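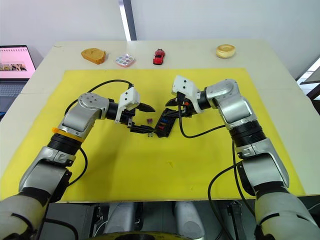 Hester Quarmby
Doctoral student and club mentor, Andomholm

Figure 3. The two arms over the mat at the black block, with the spare objects along the far side of the table.

4. Running the handover task with the student club

4.1 How the task came about

By the time the club got to two-handed work I had already rewritten the plan twice, so I went into this part with fairly low hopes. The 8 students had spent the first term on single-arm jobs (pick it up, put it down, try not to fling it) and they were bored of them. Nullham had entered the same regional challenge and word had got round that their team was already passing things from one arm to the other. That settled it. We dropped my careful schedule and started on the handover, which we named Darko after the folder the first working script was saved in.

The rules from the Trastgate challenge are short. One arm picks up a part, the other takes it without the part touching the table, and it then goes down inside a marked area. You may choose your own part. The students went for the small black block in Figure 3, the one with the red, blue and orange pieces set in it, and I have to say I argued against it. I wanted something soft. They wanted something with corners, and I'm glad I lost, as a block with corners tells you straight away when your grip angle is off!

4.2 The table

We kept the table simple: white top, bright yellow mat, everything that matters on the mat. The yellow was a student's idea and it helped more than any of the code I wrote that month. A dark part on a yellow mat is easy to pick out, both for the software and for a tired person at the end of a long session.

The objects along the back (toast, the little palette with the clear lid, the toy car, the bun) belong to the second half of the challenge, in which the robot has to deal with things of very different shapes. We left them in place during the block trials too. I wanted the students to get used to arms moving with other things within view, and I also didn't want to measure everybody's positions again each time we swapped tasks. The car was the firm favourite. The bun was a pain, being round, and we ended up giving it a session of its own.

A laptop sat open at the left side of the table, and that is where the group looked after its pictures and notes. We tried a paper logbook first. It lasted two sessions.

4.3 Angles, cables and elbows

The hard part of a handover is that both grippers want to be in the same place. In Figure 3 they are nearly on top of one another, with one black finger of the left gripper reaching down towards the block and the right gripper over its upper right corner. The block is lying at a tilt with one corner pointing back at the robot, and that's the pose we had most trouble with. If the block lies square to the table, either arm can come in along a flat side. Turn it, and the fingers close on an edge and push it away.

Our first fix was to have the students turn the block straight before each run. It worked, and it was also cheating, as they pointed out to me fairly quickly. The second fix was slower and better - the left arm comes in first and nudges, then waits, and only then does the right arm come down. We lost a little time on every run and stopped losing the block.

Cables deserve a paragraph to themselves. The one from the right gripper hangs down in a loop over the mat, and I had not thought about it at all until it swept a piece off the table during a run. We tried tying it back along the arm, but then the wrist couldn't turn as far as we needed. In the end the students added a rule to the script that keeps the wrist above a set height whenever it travels sideways. Not elegant, but it has held up.

4.4 What we counted

Over the second term the club logged 1,023 attempts at the handover, counting every start, including the ones stopped by hand. I know that's a generous way to count. I chose it because the students were inclined to leave out runs that "didn't really begin", and I couldn't find a fair line between those and plain failures.

We sorted failures into 5 kinds: missed grip, early release, late release, collision, and stopped by hand. Early release was the one the group found most annoying and also the one they fixed first, by making the left gripper hold on until the right one had been closed for a full beat. Missed grip was still with us when we packed up in April, mostly with the block at a tilt. The tables for each kind are in Section 5.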